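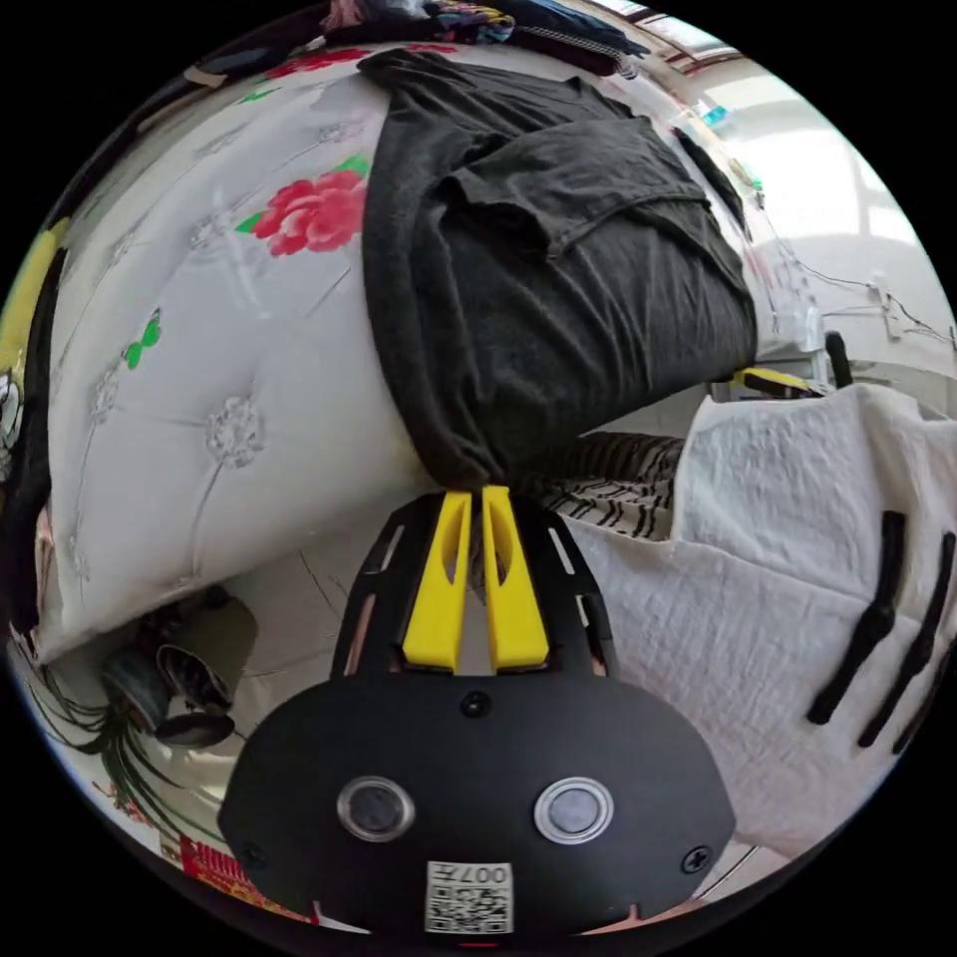
I'd asked for twenty minutes and got most of an afternoon, plus two coffees and a look at the spreadsheet, which was what I'd really been after. The woman who does the buying at Katbridge has run the equipment budget there since before they had one worth the name. She'd rather I left her name out ("my suppliers read things"), so I'll just call her the buyer.

Katbridge is working on robots that can deal with used clothes. Wasteo, who take in donated textiles by the truckload, want something that can pick up a shirt, find the sleeves and get it ready for sorting. Before any of that there are people in ordinary bedrooms with a hand-held gripper in each hand, folding and tidying, and the recordings from those sessions are what the robots learn from. So the first big purchase wasn't a robot at all, and I wanted to know how that went down.

"Badly!" she said, and laughed. "Everyone wanted the arms. There was a quote from Delorme for two arms on a bench, all very handsome, and I was the one in the meeting asking how many grippers we could get for the same money."

How many could they?

"Lots. But I didn't want lots either. I wanted 6 pairs, and enough put aside to keep 6 pairs going."

That second bit is her hobby horse, and she stayed on it for a good while. The way she tells it, most first budgets for this sort of gear are written as if the equipment never gets dropped on a tile floor. Hers has a line for fingers, a line for screws, a line for cables and one that just says "chargers, again". The fingers are her favourite because they're the cheap part and everybody underestimates them. She orders from Fernoven, who do them in yellow, and last time she bought a box of 600.

I said that sounded like a lot of fingers.

"It's a price break. At 500 you're still paying the small-batch rate, at 600 you're not. And denim eats them. You wouldn't think so, would you? T-shirts are lovely. Then someone does a whole session on jeans and I get a message with a photo of a bent tip."

We got onto the labels next (my fault, I asked). Every gripper has a QR code and a number on it, and the left and right of a pair share the number. It sounds like a small thing, but she reckons it has saved her more than any discount. When a pair starts playing up she can look at when it was bought, who's had it and what's been swapped, and decide whether it gets another repair or goes in the parts drawer. 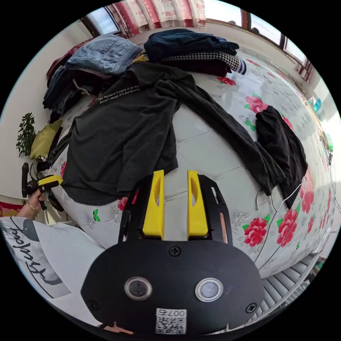

"In the first batch we hadn't done that," she told me. "We had a bag of lefts and a bag of rights. I'd get asked what a gripper costs us per month and I'd say, which one? And they'd say, any of them. Well, I couldn't tell them about any of them."

Now she can. The figure she works to is $2,936 a pair over its life, counting the purchase, the spares and the time on the repair bench. She was quite firm that I should write it down with all of that included, as people will otherwise compare it with a sticker price and decide she's been had.

I asked whether she'd go to the sessions herself, or whether it was all invoices from her end.

"I go! I think you have to. I sat on somebody's bedroom floor for a morning in August watching shirts go back and forth, and I came home and changed the order. We'd been about to pay extra for a heavier housing. I held one up at arm's length for a while and thought, no. No one's doing that for a whole shift."

The lighter housing stayed. So did the two buttons on the front, though there was a fancier version on offer with a little screen. She didn't see who'd be looking at it with both hands full of laundry.

What about the arms, though? Delorme's quote is still in a folder, it seems, and the price has moved twice. Her plan is to buy one arm first and not two, run it for some 4 months on the clothing recordings they already have, and only then talk about the second. She has asked Delorme to price the service visits separately from the arm and they weren't keen. She's asked again.

"Everything bundled is something I can't argue about," she said. "I want to see the visit, the travel, the parts. If it's a fair price they can show me."

Wasteo would like it all sooner, naturally. They've got the clothes coming in either way. She's given them a date she thinks she can keep, and she wouldn't tell me what it was, even when I offered to get the third coffee.

On my way out she was back on the phone to Fernoven, asking about delivery on another box.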